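Latches on my white storage box keep popping open, any fix?

Asked November 8, 2019 in Storage & Organizing

I have a Dunik box with the black carry handle on the lid and a black latch on each short end. I keep sewing stuff in it, and since June one latch won't stay shut once the box is full.

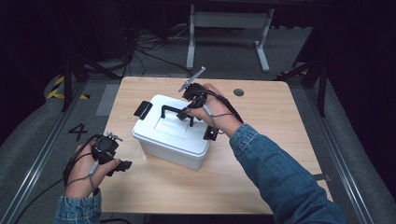

I've already washed the lid and taken out the heaviest things – no luck. I don't want to buy a new one if I can help it!

Answer 1 (3 votes)
Mine did this! Check for crumbs or thread under the rim of the lid, then press the lid down flat all the way around and close both latches together, not one side first. And please don't lift it by the handle till it's fixed, carry it from underneath. I keep mine on a light wood table and put a towel down first so it doesn't slide while I push.

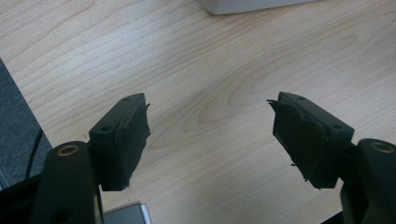
Can I buy just the latches?
Try the hardware store in Skernton – they had loose ones in a bin when I went, but take your old one along to match it.

Answer 2 (0 votes)
big rubber band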